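Furnished rooms at Berell to come with a bedside drawer check

BERELL – Tenants moving into furnished rooms at the Berell residence will find a gray three-drawer nightstand beside each bed starting in January, and a one-page sheet explaining what may be kept in it.

The residence is replacing the open shelves that have stood next to the beds since the building opened. Management said the shelves collected food wrappers, half-finished drinks and phone chargers, and that cleaning staff spent too much of each turnover day sorting out what belonged to whom.

The new nightstands are wooden, painted gray, with a flat top and round metal knobs on the drawers. The residence ordered 200 of them through Durby, a furniture supplier that also handles the building's desks and chairs. Delivery is being split over several weeks so the freight elevator can stay open to residents.

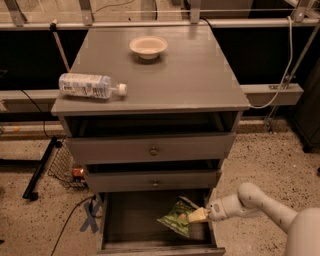 Local News | Housing

Gisela Lagos, who manages the residence, said the rules for the drawers are short. Snacks are allowed if the package is sealed. The bottom drawer is the one set aside for food, and a bag of chips or something similar can lie flat in it without being crushed. Opened food goes to the shared kitchen on each floor.

"People eat in their rooms, and we are not going to pretend they don't," Lagos said. "We want the food in one drawer so we know where to look when the room is turned over."

The top of the nightstand is meant for things in use, such as a water bottle or a small bowl. Bowls should go back to the kitchen by the end of the day. Bottles may stay, with the cap on.

When a room changes hands, staff will open all three drawers, take out whatever is left, wipe the insides and leave the drawers open to air before the next tenant arrives. Sealed snacks will be moved to a shelf by the front office, where any resident can take them. Opened packages will be thrown out.

The old process called for 29 minutes per room. Lagos said the residence has not set a new figure and will wait until the first floor has been through a full round of moves.

Not every room will change at once. The 13 rooms on the Sosa Street side have built-in cabinets next to the beds and will keep them for now. Tenants there will be asked to follow the same food rules, using the lowest cabinet shelf in place of the bottom drawer.
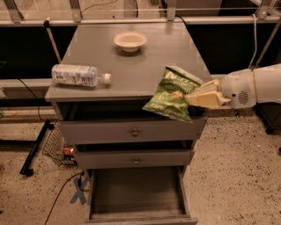 By the Zostosar Courier staff

Reaction from residents has been mixed. Several who spoke at a meeting in the lounge said they liked having drawers that close. Others asked why snacks could not simply stay on top of the nightstand, where they are easier to reach at night.

Lagos told them that a bag left near the front corner tends to slide off, and that chips on the floor are the most common reason the office gets a call about a room. She said nobody will be fined for a bag left out, but that staff will put it in the bottom drawer if they are in the room for another reason.

One resident asked about medicine and papers. Those can go in the top or middle drawer, and staff will not open either one while the room is occupied, Lagos said. The drawers do not lock. Tenants who want a lock can rent a small box from the front office.

The old shelves will be offered to residents first. Any that are left will go to the Zostosar reuse center, which has agreed to pick them up from the loading dock. The center asks that tape and stickers be taken off before then.

Berell set aside $2,000 for drawer liners, cleaning cloths and the printed sheets. The cost of the furniture itself comes out of the regular replacement budget and will not change rents this year, according to the residence.

Residents with questions about the schedule can stop by the front office until 6 p.m. A list of floors and move dates is posted next to the mailboxes.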